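Postdoc or research associate wanted: sleep, fatigue and the long tail of infection

Omdale Institute, Ornwood campus
Posted 8/25/22

Hi! I'm Shireen Du Plessis and I run a small group that studies why some people stay exhausted for months after an infection that should have been over in a week or two. We have money for one more person and I would love it to be somebody who gets a little obsessed with this question, the way the rest of us have.

The official ad is on the HR pages and it reads like every official ad (I wrote part of it, so I'm allowed to say so). I wanted to put something up on our own site that tells you what the job is like.

What we work on

When you catch the flu, you feel awful in a very particular way. You want to lie down, you don't want to eat, you don't want to see anyone. A lot of that comes from immune signals acting on the brain, and in the short run it probably does you some good. What interests me is the changeover at the other end. How does the brain get the message that it's time to get up again? And what is different in the people for whom that message seems to arrive late, or only halfway?

Our main project is called Broltarton, and it's a follow-up study. We enrolled 207 adults within days of a confirmed viral infection and we've been seeing them at regular visits ever since. They give blood, they wear a wrist activity monitor, they fill in more questionnaires than I would have the patience for, and a smaller group of 50 come in and spend the night in our sleep rooms. We now have more than 3000 stored samples in the freezers, and a lot of them haven't been touched yet. That's where you come in.

The samples are mostly plasma and frozen blood cells. The first thing I'd like the new person to take on is the relationship between deep sleep and the monocyte response. We stimulate cells from the same person at different points in recovery and look at how much interleukin-6 and TNF they put out. The early plots are interesting and also messy, and I go back and forth on what I think they mean. If you have strong opinions about how to model repeated measures with missing visits, please bring them. I lose that argument regularly and would like to lose it to someone new.

There is also a good chance to build something of your own. I have a soft spot for the hypothalamus and have been trying for years to get somebody in the group to take body temperature rhythms seriously. But if you come in with a different idea that can be done on our samples, I'll back it.

Who you'd be working with

We are eight people when the chair is filled. Lertchai Sriwong runs the wet lab and taught most of us to do flow cytometry properly. Noémie Ouellet looks after the participants and the visit calendar, and she's the person they ask for by name when they call. Mostafa Gaber does the statistics. Lesego Modise is a neurologist who splits her week between us and the clinic, and she keeps us straight about what patients really deal with when we get carried away with cytokines. There are also two PhD students, and me.

We share our floor and our coffee machine with a few other groups, and lunch tends to be a mixed table.

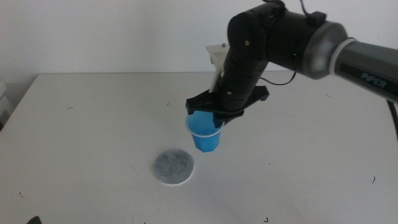 A blue cup in the gripper, second floor, Ornwood campus.

Group meeting is once a week, in the morning, and it never goes past an hour. One person shows data, finished or not. I like seeing ugly data early, so please don't spend three days making a figure pretty for us! Journal club is every other week and whoever picks the paper also brings something to eat.

What you'd do all day

It depends on the stretch of the year. In a lab month you'd be thawing cells, running stimulations and ELISAs, and spending some long days at the cytometer. In a writing month you might hardly put gloves on. You'd also take a turn at the overnight visits, on a rota with the rest of us. They're mostly quiet, and you get the next day off. The participants are great company, at least until lights out.

We expect whoever joins to have one first-author paper well under way by the end of the first year. I'm careful about this because I've seen people spend a whole contract collecting data for somebody else's paper. Authorship gets talked about at the start of a project and written down, and we look at the list again if things change.

Who I'm hoping to hear from

You should have a PhD, or be very close to one, in immunology, neuroscience, physiology or something in that neighborhood. For the research associate grade, a master's degree with solid lab experience is fine, and I mean that. One of the best people we ever had came in that way.

You'll need to be comfortable handling human blood and you should have done cell culture with your own hands. Some R or Python is needed too. You don't have to be a wizard, but you should be able to read in a messy file, clean it up and leave behind a script that Mostafa can follow.

Sleep experience would be lovely and is not required. None of us had any when we started, apart from Lesego. The same goes for clinical research - we'll train you in consent, data protection and everything else before you see a participant.

If you live with a long-term illness yourself, I'd be very happy to get your application. The hours are flexible outside of visit days, plenty of the analysis can be done from home, and the overnight rota can be left out of the job entirely if it doesn't work for you. Just tell Noémie or me. You don't need to give us your medical history.

The practical stuff

The post is full time, but I'm open to 80 percent if you'd like that better. It's funded for two years by the Mkhize Fund, with a third year possible if the renewal comes through. I'll hear about that well before your contract is up and I will tell you the day I know, whichever way it goes. Salary follows the Omdale scale and the exact step depends on your experience. HR will give you the number before the interview if you ask, so please ask.

The start date is January, and I can move it a bit for somebody finishing a thesis or moving a family. We can sponsor a visa. Omdale has a relocation allowance that won't cover a grand piano but will get your books here. Ornwood is a small town with a decent train connection, cheap rents compared with the city, and hills in every direction if you bike.

How to apply

Send me one PDF with your CV, the names of two people I can call later on (I won't contact anyone before we've talked), and a letter of one page. In the letter, tell me about a result of yours that surprised you and what you did next. I read all the letters myself, and that's the part I read first. Please skip the paragraph on how prestigious we are.

We'll do a short video call with everyone on the longlist, then invite a few people to visit for a day. You'd give a 30-minute talk, have lunch with the group without me in the room, and get a tour of the lab and sleep rooms from Lertchai. Travel is paid up front, so you won't be waiting on a refund.

Applications stay open until we've found the right person, and I start reading as they come in. Everybody gets an answer, including a no.

If you're not sure whether you fit, write to me before you put the PDF together. A couple of lines is plenty. My address is on the group contact page, and if I'm slow, try Noémie, who knows where I am better than I do.

Shireen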